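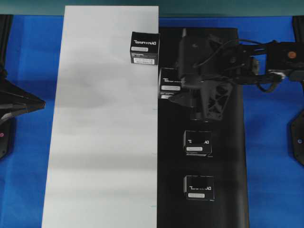
3.2 Surface contrast and carton placement

Small cartons are commonly stored and issued by the face that carries the product label, and the ease with which a person can find that face depends on the surface beneath it as much as on the print. The Parkach store issues parts in single cartons that fit easily in one hand, and its benches have been resurfaced at different times in different colors. A dark carton on a dark strip is the least favorable combination. In Figure 1 the four black cartons lie on or near a black strip, and it is the white lettering and the small white label on each that separate them from the background. The uppermost carton straddles the strip and the white sheet next to it, and against the white its outline is much easier to follow. We therefore treated background as a factor in its own right, with two levels (dark and light), and kept the lighting fixed for all trials.

Cartons were set out in groups of four. Each group was placed with the labels facing the reader, then with one carton turned so that an unlabeled face was presented, and finally with all cartons turned. Spacing within the group was either even or irregular. A full session consisted of 20 groups, after which the bench was cleared and the surface changed. Readers were asked to name the position of any carton with no visible label, working from left to right. They were told to answer at their own pace. Nearly 3,000 responses were collected, of which 1,000 were made with the cartons on the light surface. 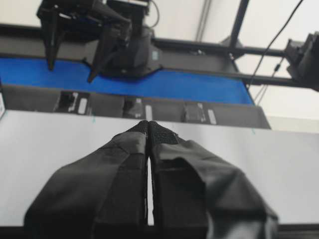 Does even spacing help a reader find a turned carton? It helps on the dark surface, where a regular row of white labels makes a missing label easy to notice, and it makes little difference on the light surface, where the cartons can be told apart by their edges.

The effect of spacing on the dark surface was larger than we had expected from the earlier Girkley trials. Those trials used brown cartons, and the edges stayed visible on every bench color that was tested. With black cartons the edge is mostly lost, and the label becomes the main cue to position as well as to identity. Readers in the irregular condition tended to pass over a turned carton entirely – they reported the group as complete but one short. This type of error was coded separately from a wrong position, following the scheme in Jerell, in which an omitted item and a misplaced item are never pooled. 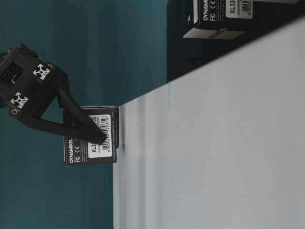

Misplaced items were less frequent and were found mostly in groups where two cartons touched. A pair of touching black cartons reads as a single wide block until the gap between the labels is noticed, and the position count is then off by one for the remainder of the row. Moving the cartons apart by the width of a label removed the error in nearly every case. No further gain was seen at wider spacing.

Label orientation was examined in a second pass. A label can be in full view and still be read slowly if the print runs vertically with respect to the reader. Model designations are printed larger than the rest of the label text on the cartons we used, and readers could usually match them in any orientation. The fine print was a different matter. Most readers tilted the head or picked the carton up, and once a carton had been picked up it was seldom put back in the same place.

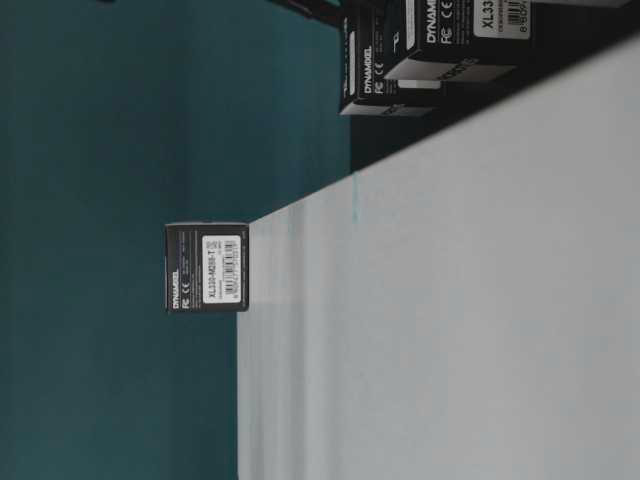
The return position matters to a store that relies on fixed places. In the Qin layout each carton has a marked place on the bench, and a carton set down near the edge or behind another one is treated as missing at the next check. We recorded the return position in all sessions but did not score it, as the readers had been given no instruction on the point. Cartons set down behind others were partly hidden at normal seated height, and a visible brand name on the side was then of limited use, given that every carton in the group carried the same one. The model designation appears on the label only. For a mixed group, the label face has to be kept toward the reader after each handling step as well as at the start, and the placement rules in Section 3.4 were written with this in mind.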